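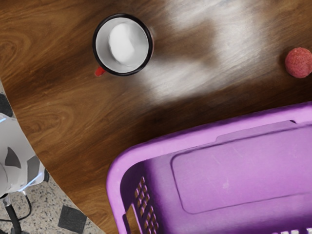

Six months with the Widmer round table: a glossy top in a house full of crumbs

5 min read

I put off writing this one for ages because I wanted to live with the thing first. Anybody can love a table on the day it gets delivered! I wanted spilled coffee, homework, a birthday dinner and at least one bad cold's worth of tea before I said a word.

So, the basics. The Widmer is a round dining table from Rolport with a brown wood top and a very shiny finish. I paid 811 dollars for mine, plus delivery, and I thought hard before I did it – our old table was a hand-me-down that cost me nothing and wobbled for years. Salma Metwally, who used to live across the hall from me, had bought the same one and let me eat at it a couple of times, and that did more to sell me than the website did.

Putting it together took me 2 hours with my brother-in-law Hatem, and half of that was the base. The bolts go in from underneath and you can't see what you're doing, so one of you lies on the floor and the other holds the phone flashlight. The directions are one folded sheet. They're fine until step 9, where the drawing shows a washer that wasn't in my bag at all (I called, they mailed it, no fuss).

Let's talk about the shine, because that's what everyone asks me about. If you have lights right over your table you are going to see them in it. I got used to it in a week or so, and in the evening with just a lamp on it looks so warm and lovely that I forgive it everything. But if glare drives you nuts, go see a glossy top in person before you order one.

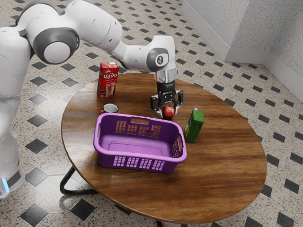
Glossy brown wood grain on a round top, with a small red apple.

Cleaning is the good news. A damp cloth gets nearly everything, and I've only needed soap for dried oatmeal and one awful soy sauce night. I did try the Flindumix polish that so many people swear by, and I can't say I liked it. It left streaks I had to buff out twice, and the kitchen smelled like a dentist's office until bedtime. Plain water and an old T-shirt for me, thanks.

Heat is where I'd be careful. The care card says to use a mat under anything from the oven and I've stuck to that, mostly. I did set a hot mug straight down on it once and got a pale ring that faded over two days – long enough for me to feel sick about it. I keep a stack of cork coasters in the middle now and nag my guests like my mother used to.

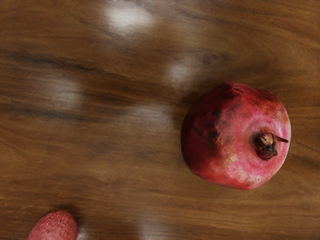
Two pieces of fruit on brown wood, with the light bouncing off the finish.

Scratches? A few. They're tiny and you have to crouch down to find them, but they're there, mostly where my son does his math with a mechanical pencil. The busy grain hides a lot.

Before I bought it I also looked at the Tunier, which runs some 200 dollars less and comes in a matte finish. Nice table, but the legs sit right at the edge and I kept banging my knees in the store. With the Widmer we can squeeze in an extra chair and everybody still has somewhere to put their feet.

Would I buy it again? Yep, though I'd wait for a sale, and I'd ask for that washer before the truck left.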